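Gripper faults gallery: the dropped-object problem on Saramon

Saramon is the small picking arm at our Gerkside workshop. Last August it began letting go of things it had been told to hold. Most drops were harmless, but one sent a glass jar off the bench and on to the floor beside someone's feet, and the arm was taken out of use that afternoon. This page collects what we learned, with the notes kept for each stage and a picture of the gripper at work. It is meant for the other benches using the same fingers.

The fault in short

The arm would close on an object, report a good grip and lift. At some point in the lift or the swing across, the fingers opened by a small amount without any command to open. Soft things usually stayed put. Hard, smooth things fell. The log showed the grip as closed throughout, so the arm carried on to the drop-off point and went through the motions of putting down an object it no longer had.

What was checked first

Hidayah Nair went through the finger pads, the supply and the cable at the wrist. The pads were worn and were changed, and the drops went on as before. The cable passed every test with the arm standing still. We lost most of a week to that, as the fault only appeared when the wrist was turned past a certain angle.

Cause

A connector inside the wrist cover had worked loose. With the wrist turned, the holding current fell for a moment and came back. The Belay software, which watches the grip, was set to ignore any dip shorter than 50 milliseconds, and these dips were shorter than that. The setting had been copied over from Busa, our older arm, which has a much slower gripper.

Changes made

The connector was replaced with a locking type and the cable was given more slack. Belay now stops the arm on any dip of 4 milliseconds or more. It also checks the finger gap again after the lift, and will not start the swing if the gap has changed. Glass is no longer used on this bench. The floor line has been moved back and people stay behind it while the arm is powered.

Retest

We ran 637 lifts with mixed objects, turning the wrist through its full range. There were 2 stops. Both were traced to a pad that had been fitted crooked, and nothing was dropped in either case.

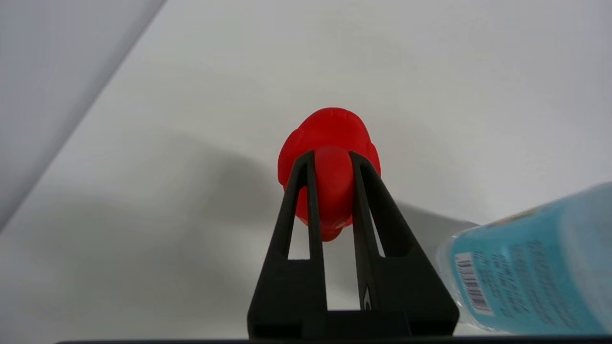 Page last changed: Feb 26, 2022

Saramon's gripper holding a red rubber object, with the narrower part pinched between the two fingers. Soft shapes like this bulge out past the fingertips and are forgiving of a small loss of grip, so they are a poor test for this fault if used alone. Include something hard and smooth in every run.

If your arm drops an object while the log says the grip is closed, press the stop, leave the wrist at the angle it stopped at and write that angle down before moving anything. Reports go to Hidayah at the Gerkside bench. Please send the log file with them.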